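Drukley sim bench – notebook
2026-04-01

Picking this up again after the long gap, so forgive me if I repeat things that are already in the October pages. I reread those over coffee and could follow maybe half of my own shorthand, and I promised myself I would write in whole sentences this time.

The question is still the same one. We train the insertion policy entirely in sim, and we want to know how much the clutter on the table matters when we move things around between episodes. The old Skov setup kept every prop in the same spot, and the policy got very good at that one table and rather poor at any other. So the new runs jitter the loose items (position and yaw both) and leave the big instrument where it is, and the comparison is against a run where the instrument gets jittered too.

Settings for my own sake: seed 2401, 40 evaluation episodes per checkpoint, same reward as before, no change to the contact parameters. I did lower the approach speed a little for the last stretch before the slot. I know that muddies the comparison with October, but both of the new arms of the study have it, so they are at least fair to each other.

What I have so far is encouraging, and I'm trying not to get carried away. With only the loose items jittered, the policy failed 7 of the 40 episodes at the last checkpoint. Almost all of the failures look alike when I step through them: the fingers come in a touch too high, catch the upper lip of the opening, and the arm just leans there until the episode times out. It doesn't back off and try again, poor thing. I think that is a reward problem more than a perception problem, because the retreat costs it distance and we never pay it back for a second attempt.

The run with the instrument jittered as well is still going. It was at update 2758 when I last looked and the curve was still climbing, so I'd rather not put a number down yet.

Switched to the overhead view for checking the approach. The side view hides the fingers behind the elbow just when I want to see them, and I wish I had done this weeks ago. 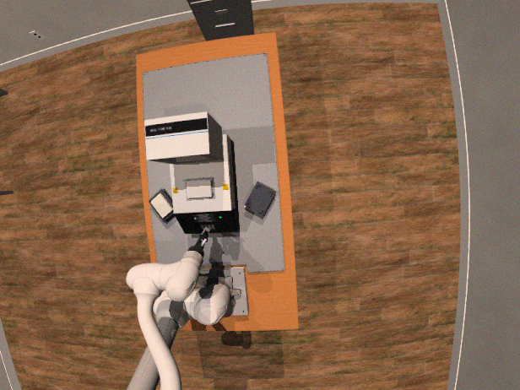 Overhead render, gripper at the front opening of the large instrument. Tablet and dark plate both at an angle.

Shadows are on in these renders and I'd like to keep them on – they help me judge height from straight above – but they do slow down the evaluation. If anybody needs the queue for the Trundport jobs, tell me and I'll turn them off.

To do next:
add a small bonus for backing away after a stuck contact, and rerun with the same seed
widen the yaw range on the loose items
copy the Skindura config over before I edit anything (I overwrote it last time, sorry again)
log finger height at first contact, so I can stop guessing from playback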